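How Do Two Robot Arms Work Together?
A Young Readers' Guide from the Kongkaew Student Robotics Club

Students at the Kongkaew club in Arkusstead meet after school to teach robot arms to do everyday jobs. This year the club is working on boxes. A box is light and bends easily, so an arm must hold it with care.

Every robot arm in the project ends in a gripper. A gripper is the robot's hand. It opens and closes like your thumb and first finger. 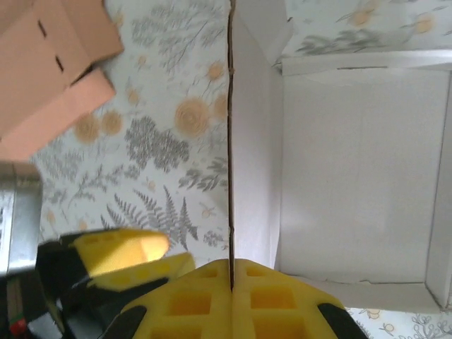

The yellow pads of one gripper pinch the wall of a white cardboard box. A second gripper is at the left.

How does the arm learn?
A student guides the arm through a job while a computer records each movement. One complete try is called a run. The club has saved nearly 2000 runs, and 1661 of them have been checked by students.

Small cameras also help. A camera close to the gripper sees 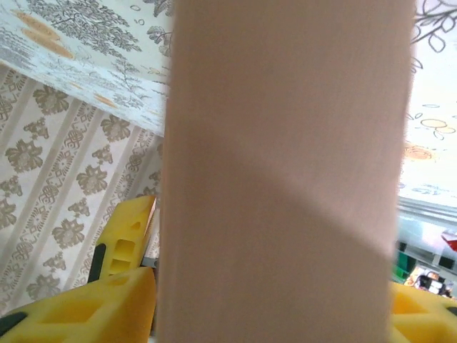

what is right in front of the fingers, and it often sees very little else. A camera placed farther away shows the whole table. The computer uses both kinds of view to decide where each arm should go next. 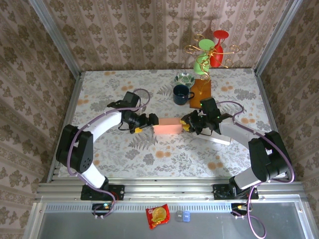 Why use 2 arms?
Try lifting a long box with one hand at the very end. It may tip or twist. With a hand at each end, the box is easier to keep level. Robot arms share a load in the same way, but they must move at the same speed.

Who may join?
The club has 19 members and is led by Panya Nuchit. New members are welcome in August. Students learn the safety rules before they use the arms, and an adult is present at every meeting.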